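Millirow - Notes on Software
Posted Jul 9, 2025 by Nabila Jugah

Segment Boundaries in Garment Handling Data

The planning group at Millirow has completed its review of how long recordings are divided into shorter segments before training. The previous tool, written by Kyrylo Zakharchenko, placed a boundary wherever the gripper width changed by more than a fixed amount. It served well for rigid objects. With cloth it performed poorly, as an operator may close and reopen the fingers several times while taking hold of a single garment.

The revised tool combines finger width with the speed of the wrist and a visual score for the item nearest the fingers. Of 1,000 boundaries checked by hand, the old method misplaced 204. Sandra Mottram is preparing the same comparison for the new method, and it will be published in September.

Dark, padded garments on pale bedding remain a useful test - the outline is clear, yet the shape changes with every fold.

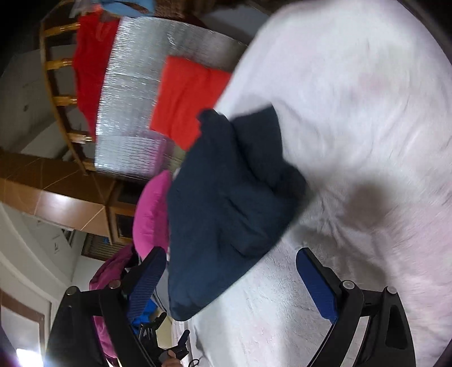
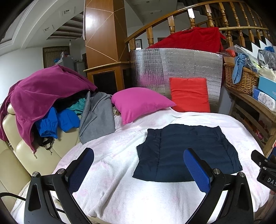 The visual score is computed at a reduced frame rate, and this introduces a delay of up to 200 milliseconds. Svyatoslav Savchuk has proposed shifting the score backward in time before it is merged with the wrist signal. I support the proposal, with one reservation: the shift should be stored in the configuration file and recorded with each output. Version 2 of the segment format already has a field for it.

Comments on the format may be sent to the planning group.

This site uses cookies to remember your reading preferences. Accept | Decline

© 2025 Nabila Jugah. All rights reserved. Contact | Back to top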